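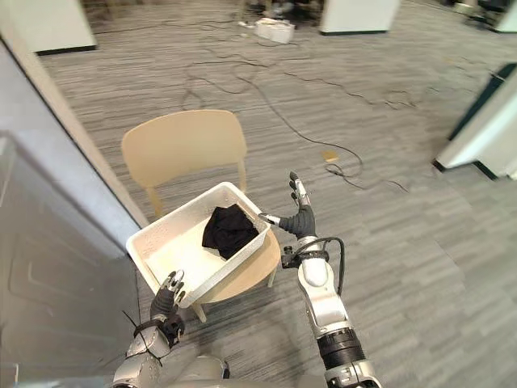

Sorting day at the Trestmont swap room

16 June 2018

Hello again! It's Ruby-Lee. We spent the morning getting through the winter clothes before the September swap, and I'm so glad we didn't leave it until the last minute like we did last year (never again). Shahzad Mirani made a giant pot of tea and Isla Pryor had the radio on, so it was a pretty cheerful way to fold sweaters.

The system is simple. One tray per person, dark things in one pile, light things in the other, and anything with a missing button goes to Sándor. He loves buttons. I still think we could use a few more trays, but they were 5 dollars each at Tipoki and I'd already spent our budget on hangers. 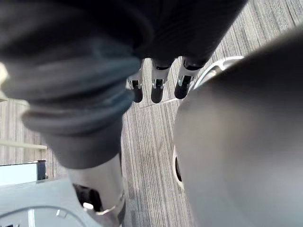 Winter things take twice as long as T-shirts, and I say that every single year! They're bulky, they slide off the pile, and they eat up all the shelf space by the window. The dark grey one is a good example, so thick that it bunches up into big rolls, and the long sleeve just goes its own way. My trick is to lay the sleeves straight across the back first and then fold up from the bottom, and if it's still fat after that I roll it.

If you have coats or sweaters to bring, please empty the pockets first, and put your name on the bag. We still have plenty of room for kids' sizes, so bring those too!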